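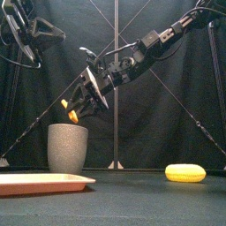 Writing our own vows: a thread

Search posts, people, tags
Search

1/ Right, we've booked the celebrant, so the vows are officially my problem now. Ruotsalainen has done our friends' ceremonies before and everyone cried, so no pressure at all then.

2/ First thing she asked us on the phone was whether we wanted to write them together or keep them secret. I said secret, Cheuk-hei said together, both at the same time. She laughed for quite a while.

3/ We've settled on secret, but she gets to read both beforehand. She'll tell us if one is wildly longer or if I've gone all jokes and he's gone all poetry (very likely, he's been reading Prama's wedding blog in the bath).

4/ My first draft was 913 words. I read it aloud in the kitchen and had to stop for a drink of water halfway down page two. Ruotsalainen's advice is two minutes each, tops, so most of it has to go.

5/ Things I've cut so far: the whole story of the missed ferry, a paragraph about his mum's soup, and a line I pinched from a film and then couldn't remember which film. The soup might come back in. It's very good soup!

6/ Someone asked about the legal bit. Our celebrant can't do that part where we live, so we're popping to the register office on the Thursday with two witnesses and then having the proper ceremony with everyone at the weekend. Check what applies to you though, it's different all over the place.

7/ And yes, we did wonder which one would feel like the "real" wedding. For me it's the one with my nan in the front row. Cheuk-hei says he'll be celebrating both anniversaries and expects cake on each.

8/ Readings! My sister Jindska is doing one and won't tell me what it is. I've asked for no more than a page and nothing about love being a tree. She went very quiet at "tree".

9/ Cisska (bridesmaid, bossy, I adore her) thinks we should do a ring warming, where the rings get passed along the rows and everybody holds them for a moment. Lovely idea, but we've got 15 people in the first two rows alone and my uncle drops everything. We're going to keep it to close family and tie the rings to a ribbon.

10/ Had a go at the handfasting knot last night with a dressing gown cord. You cross hands, it gets draped over, then you each grab an end and pull as you slide your hands out. Took us about 13 tries and one small row about whose left was whose.

11/ Still to decide: do we walk in together or separately? I always pictured coming in with Dad, but he's nervous about his knee and I'd sooner have him sitting comfy. Leaning towards walking in with Cheuk-hei. If you did that, did you like it? Tell me everything.

12/ Second draft of the vows is due with Ruotsalainen on Monday and I've got a cracking opening line and then a big blank. Kettle's on, phone's going in the drawer. Cheuk-hei Chu, if you're reading this, stop looking over my shoulder.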